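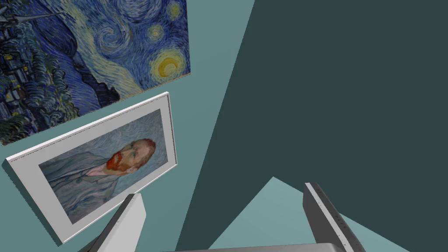
Picture: Orberg, gripper camera view in simulation

About Orberg

Orberg writes software for robot arms. We do not build arms, grippers or cameras. Our customers already have those, or are choosing them, and they come to us for the part in between: working out what the camera is looking at, deciding where the arm should go next, and getting it there without hitting anything.

The company started as a tools business. Our first product was a log viewer for a firm that had four makes of arm on one site and no common way of looking at what any of them had done. We still sell a version of it. The planning and perception work grew out of the questions people asked once they could read their own logs.

There are 21 of us now. Most of us write code, and the rest look after test equipment, support and the accounts. The office is in Flurkasham, on the first floor over the old seed merchant's, with the test room on the ground floor at the back.

What we make

Katsaros is our motion planner. It takes a model of the arm and its surroundings, a starting position and a goal, and returns a path the arm can follow. It can be run ahead of time, for jobs that repeat, or while the arm is working, for jobs where things get moved about. It knows about joint limits, speed limits and the shape of whatever the gripper is holding. When it can't find a path it reports which obstacle or limit stopped it, and people who have used other planners tend to mention that first when we ask them what they like.

Kunero is our simulator and test runner. It renders what each camera on the robot would see, passes those pictures to the perception code, and moves the arm according to what comes back. The same programs run in Kunero and on the real controller. There is no separate simulation version to keep in step.

We also keep a set of smaller tools: the log viewer, a calibration program for cameras mounted on the wrist, and a converter for robot description files. The converter is free to use.

How we work with cameras

A good share of our perception work is done from the wrist camera. A fixed camera across the room gives a steady view, but the arm gets in its way just when the gripper is near the thing it has come to pick up. The wrist camera stays close to the work. The price is that everything in its view turns and tilts whenever the wrist does, and the robot's own fingers are nearly always in the picture.

The view at the top of this page shows what that means. The walls are plain teal, and two Van Gogh pictures hang on one of them, The Starry Night and below it a self-portrait in a wide white mat. From this angle both rectangles come out as leaning parallelograms, and the open gripper fingers reach up from the bottom. Perception code has to cope with views like this before we let it near a customer's machine.

Several things make a view like that hard. A flat, even wall gives a tracking program very little to hold on to, so it leans heavily on whatever detail there is. Brushwork offers plenty of detail, but it belongs to a flat surface, and a painted village must not be taken for a real one some way off. Picture edges are useful for working out which way the camera is facing, provided the program doesn't assume they are level. Finger edges are just as straight and have to be left out, as they travel with the camera and say nothing about the room.

For the fingers we use a mask worked out from the arm model and the current gripper opening. It is redrawn for every camera picture. Early versions used a fixed mask, and these went wrong as soon as the gripper closed.

How we test

Each change to Katsaros or to the perception code is run through 600 simulated jobs before it is merged. The jobs cover reaching, grasping, placing, opening and closing, and moving the wrist camera through a room while keeping track of where it is. Some have been in the set since the first release. Others were added after a fault in the field, and those carry the support ticket number so that we can look up what went wrong.

The full set runs overnight and the results are ready by 7 in the morning. Whoever is on test duty goes through the failures and sorts them into faults in the change, faults in the test and faults we already know about. Test duty goes round the whole engineering team, including the people who joined last.

After simulation the change goes on to the arms in the test room. We have 2 there, on separate benches, with different controllers. Simulation does not tell us much about cable drag, worn gearboxes or a lens that has been wiped with the wrong cloth, and we would sooner meet those downstairs than at a customer's site.

Releases

We put out a main release in March and another in the autumn. Each one is supported for 12 months after it is replaced. Fixes for faults that could make an arm move when it shouldn't are sent out as soon as they have passed the tests, whatever the time of year, and go to every supported release.

Release notes list what changed, what was removed and what we know to be still wrong. Known faults stay on the list until they are fixed or until the feature is withdrawn.

Who we work with

Our customers are mostly small and medium-sized firms that build automated cells for other people. We also supply a few colleges, who use Kunero for teaching. Teaching licences cost less and include the same software, with support by email only.

We do not take on work where the arm is the only thing standing between a person and harm. Katsaros avoids the obstacles it has been told about, but it is not a safety system and has not been certified as one. Guards, light curtains and stop circuits remain the job of whoever builds the cell, and we ask to see that part of the plan before we quote.

Support

Support is answered by the people who write the software. The line is open from 8.30 until 5, and messages sent outside those hours are picked up the next working morning. If you are reporting a fault, please attach the log and the robot description file. If the fault has to do with perception, send the camera pictures as well, at full size and before any cropping.

Working here

Vacancies are listed on the jobs page when there are any. We take on people with a background in control, computer vision or software testing, and we have trained people who came from none of these. Interviews take half a day and include an hour in the test room. Travel costs are paid.

Visiting

Visitors are welcome by arrangement. The test room is a working space, so flat shoes are needed, and bags are left upstairs. Parking is behind the building, through the arch. The arch is low and vans should use the road at the front.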